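Visit to the Jelberg glassworks, Fleltport

We went to the August open day at the Jelberg works in Fleltport, a party of 24 from the local history group. The coach took the coast road and we arrived before ten. Parking is behind the old packing sheds, and the entrance is round the side, through a green gate that is easy to miss.

The works has been making drinking glasses and jars on the same site for 157 years. For most of that time it belonged to the Sakalauskas family, and the name is still painted on the gable facing the harbour. Sand used to come in by barge and coal by rail. The rail siding has gone but you can follow the line of it through the car park, where the tarmac sinks a little.

Visitors are split into groups of 24 at most, so we all went round together. Safety glasses are handed out at the door and have to be given back. Open sandals are not allowed on the furnace floor, and two of our party had to wait in the shop until spare overshoes were found.

The tour starts in the batch house. Sand, soda ash and limestone are weighed and mixed with broken glass from the end of the line. The guide passed round a jar of the sand, which was much finer than what you find on the beach outside. After that you go up an iron stair to a gallery over the furnace. It was very hot up there and the noise made it hard to hear the talk, but the view down on to the blowing floor is the best part of the visit. A team of six was making stemmed glasses while we watched. One person gathers, one blows, another draws the stem, and the piece is passed along with hardly a word spoken.

From there the glass goes into the lehr, a long tunnel oven where it cools slowly. We were told that a heavy bowl needs far longer than a tumbler, and that a piece cooled too fast can crack weeks later on somebody's shelf. The cold shop comes next, where rims are ground and polished under running water. The grinding wheels were being changed, so we saw only one bench at work.

The small museum upstairs has been laid out again in the past year. It has pattern books, moulds, a case of faulty pieces and a good run of the Linetti range, the cheap coloured tumblers that many of us grew up with. Several people in our party still had some at home. The labels are clear, though the print is small and the light by the window makes the far case hard to read.

A short talk in the lecture room dealt with how to look after glass. Much of it was plain kitchen advice: let a glass come to room temperature before washing it, don't stack tumblers inside one another, and keep anything with a metal band out of the microwave.

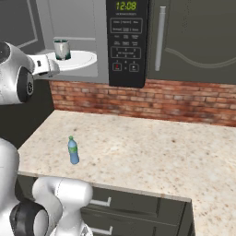
Old glass was the other main topic. Pieces made before the works had a proper lehr can hold strain for decades, so the speaker would not put one in a dishwasher at all. Cloudy glass can sometimes be cleared with a little white vinegar left overnight – but if the surface has been etched, nothing will bring it back.

Lunch was in the canteen. Soup, rolls and a choice of two hot dishes, with tea included in the ticket. The queue was slow. The shop sells seconds at the back, on the lower shelves, and these are much better value than the boxed sets by the till. Bring your own newspaper for wrapping, as they had run out by two o'clock.

Most of the site is level, but there is no lift to the gallery or the museum. The coach left at half past three and we were home in time for tea.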